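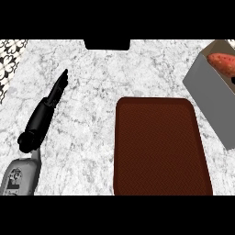
Sornis has its bakery back, and judging by the line on opening morning, the town has missed it dearly. De Luca, which closed in June for repairs to its old ovens, welcomed 372 customers on its first day and sold out of rye well before lunch. Regulars will find most things as they left them - the bell on the door, the slightly wobbly bench, the smell of warm sugar - though much of the talk in line was about countertops, and whether white marble with gray veining is really worth the trouble at home when it comes to coffee and beet juice. Opinions were divided, and cheerfully so.

The bakery will keep its summer hours for now, and the Saturday-style sweet rolls, which used to be a once-a-week treat, will be baked daily in batches of 32. Loaves can be set aside by phone.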